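Handheld grippers losing tracking on one side – Pumeo workshop forum

Posted in: Set-up and repair

kettle_end
22 January 2023, 19:42
We run a pair of hand-held grippers at the Tendton site, cabled, with a marker cube under each set of fingers. The left one has started to drop its tracking. It is fine when held still and fine when moved slowly, then the position jumps and the take is no good. The right one has no trouble at all. The log from the last long run shows 1235 frames on the left with no cube found.

So far I have wiped the cube, swapped the two cables over and restarted everything. The fault stays with the left gripper.

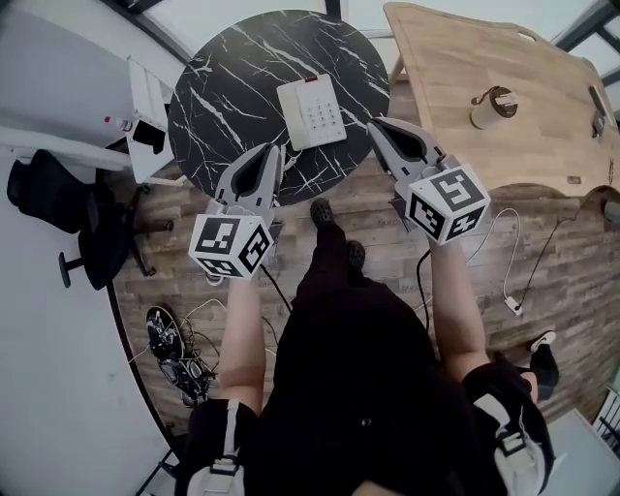
The work at the moment is picking up a phone handset and putting it back, so both hands are low and close to the table for most of it. Has anyone had this on one side only?

Rojanasak
20:05
If the fault did not move with the cable then leave the cables alone. Check that the cube is tight on its mount. Ours had a screw backing out and the cube turned slightly each time the fingers closed. You could not see it but you could feel it with a thumb.

plainbearing
20:31
I would look at the table first. Black and glossy with white veins is a poor thing to have behind black and white markers. You get reflections and you get false corners. Put a matt cloth down and run it again before you take anything apart.

Rojanasak
20:38
The right gripper works over the same table, so I don't see how it can be that.

plainbearing
20:50
It works on the other side of the same table, with the light coming from a different angle. A cloth costs nothing.

dovetail44
21:17
Which calibration file is each one using? After we changed a cube in June the left was still loading the old file, and it behaved much as you describe. The Kulon software does not warn you.

Also tape those cables down. Yours are all over the floor by the trainers and somebody will put a foot through a loop. A pull on the lead is enough to shift a connector.

kettle_end
22:26
Thanks all. Did the cloth first as it was quickest. The same run gave 1226 lost frames, so no real change.

Then the cube. It does move – only a little, and only when the fingers are squeezed hard. Two of the screws were loose. I have nipped them up and it now feels solid. After that it was 917 lost frames, so better, but still far too many.

Rojanasak
22:34
You need to calibrate again now that the cube has been moved. The old numbers are no use to you.

plainbearing
22:41
Agree with that. I would keep the cloth on while you do it, whatever the count says.

Rojanasak
22:43
I would take it off. Calibrate on the surface you work on.

kettle_end
22:58
I'll do it both ways and keep both files. dovetail44, the calibration file on the left has the right name but I can't tell which cube it was made with, so it is going in the bin either way. Cables will be taped before the next run. I have 3 spare cubes in the drawer if this one won't hold.

dovetail44
23:10
Write the date on the cube mount in pen when you've done it. We do that with all of ours now.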